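Ticket: arms stop short on handover, planner reports goal reached
Opened by: Hywel Gough
Component: planning / gripper approach
Cell: Tarkeron bench cell, dual arm
Status: open, workaround in place
Opened: 26 Aug 2018

Problem

Two-arm pick on the bench cell. Both arms go to pregrasp fine, then the final approach ends early and the planner still returns GOAL_REACHED. Gripper close never gets called. No fault, no torque warning, nothing in the driver log. Started after the July merge of the Riis planner branch. Old build doesn't do it.

Not every run. 20 runs last night with the same start pose, 2 bad. Same seed, same speed scale.

Tried so far

Restarted the driver on both sides. No change.
Swapped the config back to the Likitz defaults. No change.
Turned off the octomap update during approach. Bad runs still there but the arms stop in a different spot, so perception is at least part of it.
Re-ran hand-eye calibration on both arms. Residuals fine, same as before.
Replayed a bad bag offline against the old planner. Plans all the way through. So the input is OK for the old code, new code chokes on it.

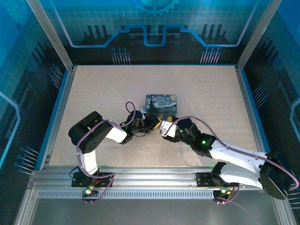

Collision padding is where I'm looking now. New branch pads every link pair the same, including left gripper against right gripper, and it also merges the target object into the padded set untill attach is called. Old branch had an exception list for the fingers. When the grippers get in as close as they are there, right in front of the box, any padding at all on that pair puts the goal inside collision, and the new planner trims the path back to the last valid waypoint and calls it done. Trimming is OK I guess. Reporting success after trimming is the bug.

Second thing, maybe seperate. Object pose comes from the depth cluster and the box fit jumps between frames when a gripper gets close. Finger points leak into the cluster and the fit grows toward the arms. Would explain why it's only some runs. Need to mask the robot out of the cloud before clustering, self filter currently only covers the links up to the wrist. Grippers were never added to the filter list, my fault, I copied it from the single arm setup.

Log from bad run, trimmed:

plan: request approach_both, group dual
plan: path valid 89 percent
plan: state invalid, contact l_grip / r_grip
plan: truncating to last valid state
exec: sent
exec: GOAL_REACHED
task: waiting on close

Then it sits there till timeout.

Workaround

Set allow l_grip / r_grip in the collision matrix by hand after launch. Has to be redone every restart, launch file overwrites it. Keep the speed scale low when this is on, planner won't protect the fingers from each other.

To do

Return PARTIAL instead of GOAL_REACHED when the path is truncated. Needs a change in the Dadberg task layer too, it only knows pass/fail right now.
Put the exception list back, read from yaml.
Add both grippers to the self filter.
Rerun the bad bags once that's in.

Bags are on the share under handover_short. Don't delete the July ones, still need them to compare.

HG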